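Posted in January
By the Skistano street team

Hello, neighbors and friends of neighbors! We're looking for people to help us look after the hedges, lawns and sidewalks in Skistano this coming season, and I promised everyone I'd write the ad myself so it wouldn't sound like a letter from the bank. So, a bit about the job first.

You'd be out on foot most of the day, working your way along the residential streets between Drorkeck and the Olar side of the neighborhood. There's clipping, raking, sweeping along the curbs, bagging leaves and a fair amount of chatting with people on their way to the mailbox (I count that as work, and so does the office). The round comes to 3516 meters of sidewalk and hedge, and we split it into short stretches so you get to know your own piece of it. 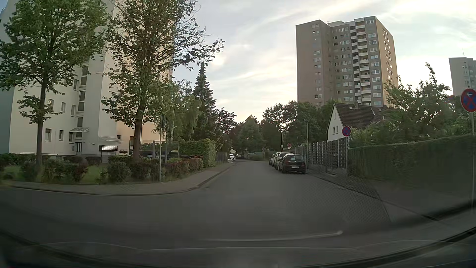
One of the corners on the round, with the lawn, the low shrubs and the reddish hedge along the sidewalk.

I've done this for years and still like the corners best. The straight hedges are quick once you get your arm in — it's the rounded little shrubs that take patience, and you'll do plenty of those. We go slowly near the entrances and put the tools down when somebody wants to get by with a stroller. If you've never held a pair of shears, that's fine, I'll go around with you for the first two weeks. What I can't teach is getting up, and we start at 7 a.m.

The pay is 916 a month for the part-time spots, three mornings a week. On top of that there's 400 once a year toward boots, gloves and rain gear, and you pick your own. We have 4000 set aside for tools this season, so if you have strong opinions about rakes, bring them along!
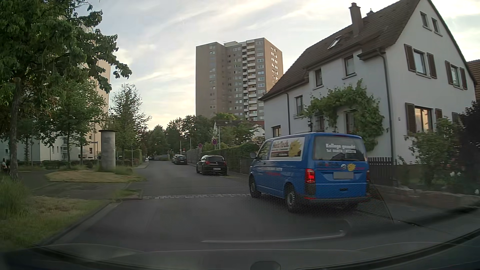
Parked cars are the part of this job that people ask me about most. You'll be working right next to them on a lot of streets, so please be somebody who watches where the rake handle goes. Where a long hedge runs behind a row of cars, we trim from the sidewalk and sweep up as we go, before the clippings get kicked all over. And we're clearly not the only ones hiring — the blue van with the sunflowers has "Kollege gesucht" across its back window, so if hedges aren't your thing, there may be something else for you on the same street.

You should be 18 or older, okay with cold fingers and able to lift a full leaf bag. Some German helps but you can pick it up with us. No résumé needed. Just write a few lines about yourself and which mornings you can do, and drop them in the box at the Mertens building, or come by on Sunday between 10 and noon, when I'll be there with coffee and the street map.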